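The Lollholm desk, long version
White top, white legs, from $900

I've sold a lot of desks out of our shop and the Lollholm is the one I ended up taking home, so take the enthusiasm with a grain of salt! It's a long white desk with a nice soft curve to the front edge and corners (my forearms are very grateful) and a wipe-clean laminated top that has put up with three years of tea, school glue and one very leaky marker.

The long version is 178 cm by 59 cm. That's narrow enough to run along a wall in a spare room and still get the door open, and long enough for two people if they like each other. There's an angled notch near one end, where the top steps in a bit, and people always ask me about it in the store. I clip my lamp there. My neighbour runs her cords down it. Do what you like with it!

The legs are white metal with a foot bar that sits flat on the floor, so you can tuck a drawer unit in underneath without fighting a crossbar in the middle.

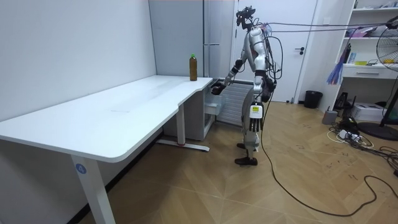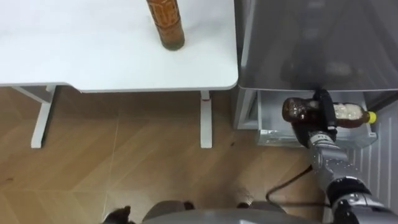 White top, white legs, herringbone-look floor.

I get asked a lot whether white looks too clinical, and I was worried about that too, but over a warm floor colour I think it's lovely. If your floor is grey you might want a rug or some plants, or just a messier desk (mine handles that part by itself).

Assembly is a two-person job, mostly for the flip at the end. Put the top face down on a blanket, do the legs up finger tight, turn it over, then tighten everything properly. I skipped the blanket the first time and I don't recommend it. The hex key is in the box, taped to the instruction sheet.

For cleaning, a damp cloth and a drop of dish soap. Please don't use the scrubby side of the sponge.

If you need storage, the Olley drawers fit underneath and so does the taller Sanow, but only at the end without the notch. The Salehi shelf is made for the shorter desk and I wouldn't mix them, the whites are a bit different.

Long desk, white: $900
Long desk with Olley drawers: $1333
Delivery is extra outside the city, so send us your postal code and we'll work it out. Pickup is free, but measure your car first!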